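Oiling a beech worktop: second and later coats

The first coat is covered on the previous page. Leave it overnight before starting, and keep the room above 10 degrees.

1. Rub the surface down with a 310 grit pad, along the grain. Light pressure is enough – the aim is to flatten raised fibres without cutting into the oil beneath.

2. Vacuum, then wipe with a dry lint-free cloth. Do not use a damp one at this stage.

3. Stir the tin from the bottom. Plevari hard oil settles quickly, and the solids are what give the finish its resistance to water.
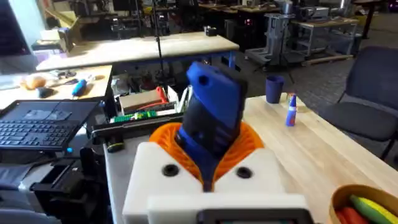 Mieke Coppens writes that she skipped the stirring on her second coat and got a patchy sheen, glossy near the sink and dull elsewhere. She had to sand back and start again.

4. Pour a small pool and spread it with a white pad. Work in strips the full length of the board. End grain takes more, so go over it twice.

5. Wait ten minutes. Wipe off everything that has not soaked in, turning the cloth often. Oil left standing will go tacky and stay that way for days.
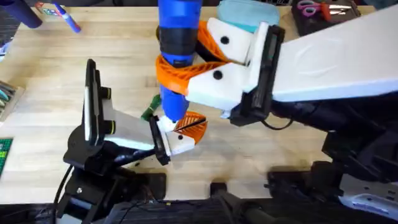 6. Repeat steps 1 to 5 for the third coat, using half as much oil. A fourth is only needed around sinks and hobs.

Oily cloths can catch fire on their own. Soak them in water and dry them flat outdoors before binning them.

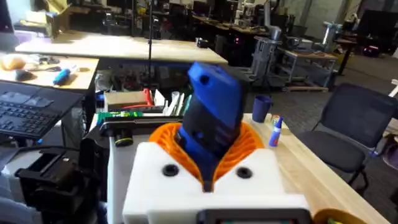

Curing takes 3 weeks. During that time keep standing water off the surface and put a mat under anything hot. Draker sells the same oil in a faster version, but it needs a separate hardener and the mixed oil must be used within the hour.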